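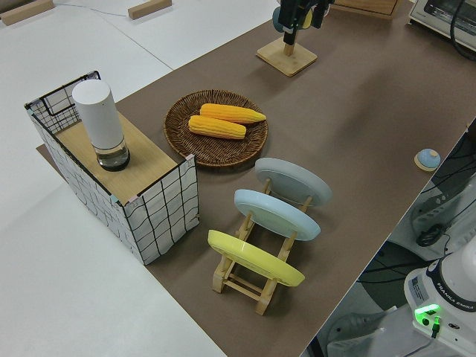 Como arrumar a bancada sem deixar a louça virar enfeite permanente?

Publicado em Cozinha e Organização, 939 visualizações

Glenys Vaughan
Oi, gente! Mudei em fevereiro para um apartamento com uma cozinha minúscula (a pia e o fogão já comem quase tudo) e acabei transformando uma mesa branca em bancada de apoio. Coloquei um tapete marrom por cima para não riscar o tampo e fui juntando as coisas ali: uma caixa aberta forrada de tecido branco com um xadrez preto meio torto, que eu adoro, um cesto redondo de vime escuro onde deixo o milho e um escorredor de madeira clara com três pratos, um cinza, um azulzinho e um amarelo-limão.

O problema é que está tudo bonitinho e nada prático. Em cima da caixa apoiei uma tábua de madeira e em cima da tábua foi parar um pote alto, então toda vez que preciso de alguma coisa lá de dentro tenho que desmontar a torre inteira. O escorredor fica bem na frente do cesto, e para pegar uma espiga eu passo o braço por cima dos pratos. Já bati no amarelo duas vezes, que é o que fica mais na ponta, e morro de medo de quebrar porque comprei os três juntos na Maddocks e não vende mais avulso.

Minhas dúvidas: vocês deixariam o escorredor de madeira fora da pia ou isso estraga o móvel? E o milho pode ficar no cesto ou tem que ir para a geladeira? Quem tiver uma ideia de disposição melhor, sou toda ouvidos! Só não quero furar parede, que o apartamento é alugado.

Irnidum_casa
Oi, Glenys! Tive uma bancada assim por anos e sofri igualzinho. Eu começaria pela caixa, que para mim é o nó da história. Ou ela guarda coisa de uso diário e fica sem nada em cima, ou ela serve de apoio para a tábua e aí você põe dentro só o que quase não usa (forminha de Natal, toalha de visita, essas coisas). As duas funções juntas não dá, você vai se irritar todo santo dia. E o pote alto eu tirava dali de qualquer jeito. Alto em cima de tábua solta em cima de caixa de tecido... meu gato já teria resolvido isso.

Depois troca o escorredor e o cesto de lugar: cesto na frente, que é baixo e você alcança de cima, e pratos atrás, encostados na parede se a sua mesa ficar perto de uma. Aqui em casa fez uma diferença enorme. Se sobrar espaço de lado, gira o escorredor para puxar os pratos sem esbarrar em nada.

Sobre a madeira: pode ficar fora da pia, sim, mas seca os pratos com um pano antes de guardar. O meu primeiro escorredor ficou preto nos pés em poucos meses porque eu punha a louça pingando e a água descia para o tapete e ficava ali embaixo. Agora levanto tudo uma vez por semana, passo um pano no tampo e deixo o tapete tomar um ar na janela. De vez em quando passo óleo mineral nas ripas também.

Gramstead 38
milho sempre na geladeira. fora ele perde o doce rapidinho, ainda mais no calor. se for comer no mesmo dia deixa no cesto que não tem problema nenhum

o resto é gosto, eu acho bonito do jeito que tá

Nomum
Discordo um pouco do pessoal quanto à caixa. Eu manteria a tábua em cima, porque numa cozinha pequena superfície é ouro, mas compraria uma tábua leve, que você levanta com uma mão só. Aí vira uma tampa! Tenho uma dessas em cima de uma caixa de panos de prato e abro sem pensar. Agora, com qualquer coisa em pé em cima dela a ideia morre, então nisso concordo com quem respondeu antes: o pote sai.

Cuidado só com o tecido, que perto de fogão ou de forninho pega gordura que é uma tristeza. O meu dá para tirar e lavar à mão com sabão de coco. Se o seu for colado, passa um paninho quase seco e pronto, não encharca.

Ah, e para o prato amarelo: põe ele no meio e deixa na ponta o que você gosta menos!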